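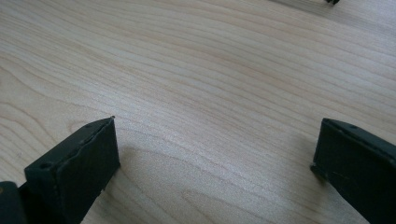 Gripper view: open fingers over a wooden tabletop.

Stop Dropping the Empty Segments

By Zanele Sibiya
Feb 17, 2019

Most manipulation pipelines throw away the stretches of a recording in which the gripper holds nothing. The usual filter looks at finger width, finds no contact, and trims. I think this is a mistake, and that the trimming should be left to whoever trains the policy.

Our own tool, Driklow, shipped with such a filter until October. It ran at ingest and wrote no record of what it cut. When we turned it off and reprocessed 1,172 episodes, 3 problems showed up that the trimmed set had hidden. The width estimator drifted when the fingers were wide open. The visual odometry lost track over plain surfaces, where wood grain was the only texture. And the planner's timestamps lagged the images by 50 ms, an offset that is easy to miss once motion has been cut down to the grasp.

None of these is a grasping fault. All of them degrade grasping, because the approach is where pose error builds up.

The standard objection is storage and training time. Storage is cheap enough at our scale. Training time is a fair point, but a sampler can weight segments at load, and the weights can be changed later. A deleted segment can't be brought back. The Erken format already has a per-frame label field that would do for this, and adding the label to our exporter took 14 lines.

I would go further and ask that any shared dataset state its trimming rule in the header, with the threshold and the version of the code that applied it. Cuervo does the first part and leaves out the version. That should be fixed before the next release.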